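チケット件名：Tututeo で書き出した朗読音声の先頭が欠ける
製品：Tututeo（音声編集）／ Runus（音声ライブラリ）
状態：解決済み
優先度：中

【最初の報告】
いつも楽しく使っています。自宅で昔話の朗読を録りためていて、Tututeo で整音してから Runus に登録する流れがすっかり気に入っています。ところが先週の更新のあと、書き出したファイルの出だしが欠けるようになりました。「むかしむかし」が「かしむかし」になります。編集画面での再生では最初の「む」まできちんと聞こえるのに、書き出すと消えています。

全部のファイルで起きるわけではありません。ライブラリには 2,521 件入っていて、古いものは無事です。更新後に書き出した 20 件を聞き直したところ、欠けているものと無事なものが混ざっていました。

【サポートからの返信】
ご報告ありがとうございます。「かしむかし」、こちらでも聞かせていただきました。問題の切り分けのため、次の点を教えてください。
・書き出し形式とサンプリング周波数
・「先頭の無音を詰める」の設定
・欠けるファイルと無事なファイルで、録音時の設定に違いがあるか

【報告者】
書き出しは WAV、48 kHz です。「先頭の無音を詰める」はオンでした。これをオフにして同じ話を書き出したら、なんと欠けません！ ただ、オフだと最初に長い間が残るので、できればオンのまま使いたいです。

録音設定はどれも同じはずですが、欠けるのは小さな声で語り始める話ばかりだと気づきました。威勢よく始まる話は全部無事です。語り出しの声の大きさで分かれるなんて、調べていてちょっと興奮しました。

【サポートからの返信】
すばらしい手がかりです。更新で無音判定のしきい値の初期値が変わっており、静かな語り出しが無音と見なされている可能性があります。環境設定の「無音判定」を開いて、現在の値をお知らせください。

【報告者】
マイナス 40 dB でした。マイナス 55 dB まで下げて書き出したら、「む」が戻ってきました。続けて別の話も試しましたが、5 件のうち 3 件は完全、残りは息を吸う音だけが少し削れます。言葉は欠けていません。

欲を言えば息の音も残したいです。語り手が息を吸って、さあ始まるぞ、というあの一瞬が好きなんです。

【サポートからの返信】
お気持ち、とてもよく分かります。「無音判定」の下にある「前余白」を 200 ミリ秒にしてみてください。しきい値で見つけた開始位置から、指定した分だけ手前を残す機能です。初期値は 0 になっています。

【報告者】
完璧です！ 息の音も「む」もそろいました。前余白という項目は前から見えていたのに、画面上の余白のことだと思い込んでいました。これは他の話にも全部使います。

ひとつ追加で質問です。Zirton の音声インターフェースを使っていて、入力のノイズがやや高めです。しきい値を下げたせいで、今度は先頭の無音が詰まらなくなるファイルが出てきました。何か手はありますか。

【サポートからの返信】
ノイズの音量がしきい値を上回ると、無音とは判定されません。次の順でお試しください。
1．入力ゲインを少し下げ、そのぶんマイクに近づいて録る
2．「低域カット」を 80 Hz でオンにする
3．それでも詰まらない場合は、しきい値をマイナス 50 dB に戻し、前余白を 300 ミリ秒まで広げる

【報告者】
2 まで試したところで解決しました。どうやらエアコンの低い音を拾っていたようです。低域カットを入れた波形は先頭がすとんと平らになって、見ているだけで気持ちがいいです。3 の設定も控えておきます。

火曜の夜に、欠けていた分を元の録音からまとめて書き出し直しました。Runus への再登録では、同名ファイルの「置き換え」を選べば、タグも再生位置のしおりも残るのですね。これは本当に助かりました。

【最終設定の控え】
無音判定しきい値：マイナス 55 dB
前余白：200 ミリ秒
低域カット：80 Hz、オン
先頭の無音を詰める：オン
書き出し：WAV、48 kHz

【サポートからの返信】
設定の控えまでありがとうございます。同じ症状の方の参考になるよう、このチケットは公開のまま残します。前余白の項目名が分かりにくい点は、改善要望として開発担当に渡しました。

【報告者・追記】
Lammers のプレーヤーでも再生を確認しました。語り出しはきれいです。別件で、項目名は「語り出し前の余白」だとうれしいです。次は長い話の章分けに挑戦するつもりなので、詰まったら新しいチケットでお世話になります。
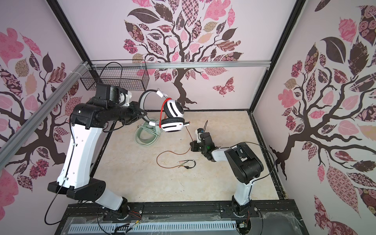 章分けのほうは、まず短い話をつないだもので練習してみます。区切りの位置に前余白が効くかどうかも、そのときに試して書きますね。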